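Teaching a planner to wait

I caught Styliani Alexiou at her desk at Cemer with a cold coffee and three terminals open (two of them scrolling red). She writes the grasp planner in Drurasard, and I wanted to know why the new release feels so much calmer than the old one.

"It replans less!" she told me. "The old one got a new pose every frame and chased it. You'd see the wrist sort of shiver." Now the software holds a target until 3 estimates in a row agree, and only then starts down.

I asked what she tests on, and she laughed. Fruit, mostly, and on cloth, the wrinklier the better. "Round things are easy until the background has folds in it. Then the segmentation starts seeing edges everywhere."

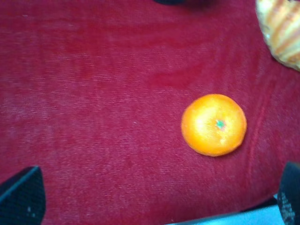
What still goes wrong

Shadows, she said, right away. A soft one next to a round object can pull the mask sideways, and the planner believes it. Her colleague Gwenaël Lecomte wants to fix that in perception; she'd sooner have the planner ask for a second look from 25 millimeters higher. They've been arguing over it since February, and I got the feeling both of them are enjoying it.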